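# Visit report: Abbasi botanical extraction lab, Willness, October

The open day ran from 10 a.m. and covered extraction, assay and storage of plant and fungal material used in psychoactive compound research.

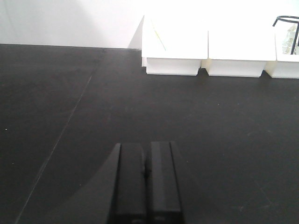

Extraction comes first on the route. Dried material is milled, then held in acidified water for 15 hours and filtered twice. The lab processes batches of 300 grams and keeps 100 milligrams of each extract as a reference sample.

The assay room has one liquid chromatograph. Harmala alkaloids separate cleanly on the current column. Psilocin does not keep well in solution and is run the same day.

The archive, transferred from Sikville, lists 1496 specimens. Many older labels give only a common name, so species identity is being rechecked by DNA. The Plisside database will carry the corrected entries.

Storage was not open to visitors. Solvent recovery figures were requested and have not arrived.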